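Nollix Bimanual Cell - Research Edition

Product overview | Method | What is included | Ordering and support

The Nollix cell is a closed tabletop station with two arms, made for laboratories which study the handling of cloth. It is delivered together with the Westar learning package, so that a group can repeat our folding results on its own table and then continue with its own ideas. On this page we describe the equipment and also the method behind it, as many customers ask us about the second before they ask about the first.

Why cloth

Rigid parts are well served by existing planners. A shirt is different. It has no fixed shape, it hides parts of itself, and the same grasp can give a different result on the next attempt. For this reason we took garments as the main test for the cell, and most of the design decisions were made with garments in mind.

The method in short

Westar is an imitation learning method. An operator teleoperates both arms and folds the garment, and the recorded motions are used to train one policy for the pair of arms. Our first version trained each arm separately. It was easier to debug, but the arms disagreed in the moments when both must hold the fabric, and the cloth was pulled out of shape.

The present version predicts short sequences of motion for both arms at the same time. Before each sequence, the policy makes an estimate of where the outline of the garment is, and the grasp points are chosen in relation to this outline. We call this step the Mikuš alignment, after the internal project where it was first tried. It helps most with necklines and hems, where a small error of the gripper means that it closes on nothing, or on two layers instead of one.
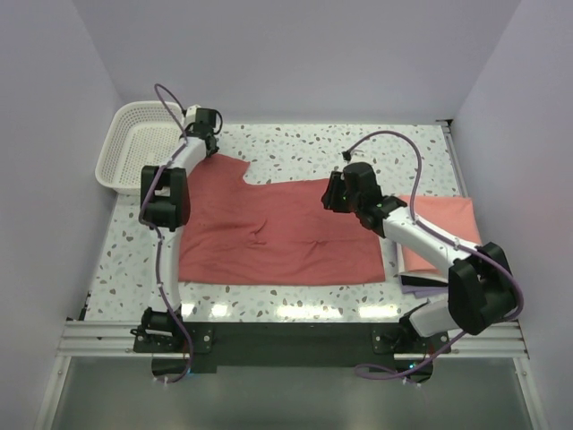
The alignment step is trained on flat garments first. Only when this is stable do we add garments that were dropped on the table in a heap. We have tried the opposite order and we don't recommend it. The training took longer and the policy learned a habit of shaking the fabric also when it was already flat.

What we measured

A fold is accepted when the outer edges meet within the tolerance that is set in the evaluation file, and when no sleeve is left outside. We count an attempt as failed if the operator has to touch the cloth, even if the final fold looks good. Please keep this rule when you compare with our numbers in the technical report. Some groups allow one correction by hand, and then the results can't be compared.

The weak points of the method are known to us. Thin, slippery fabric is still difficult. Garments which have almost the same color as the table surface give a poor outline, and the alignment can then make the grasp worse. Very small items, such as baby socks, are outside the range of this release.

What is included

- 2 arms with grippers, calibrated as a pair
- Work surface and enclosure walls
- Front mounting rail, aluminum
- Teleoperation set for 2 hands
- Westar package with training code, evaluation files and 3 trained policies (towel, T-shirt, long-sleeved shirt)
- Printed setup guide

The computer for training is not included. A list of tested configurations is sent with the quotation.

Setup notes

The cell should stand on a level floor, away from direct sun. Please check the routing of the cables through the full reach of both arms before the first recording. A cable that is too tight will not stop the arm, but it adds a small force, and the policy will learn this force together with everything else.

Recalibrate the pair after each transport of the cell - also if it was moved only to the next room.

Ordering and support

The cell is sold to universities and research institutes through our partner Skorberg. Delivery of the current series begins in October. Owners of the earlier Nollix cell can install the new Westar package without a change of hardware, but the old policies must be trained again.

Page last updated: Wed 24 August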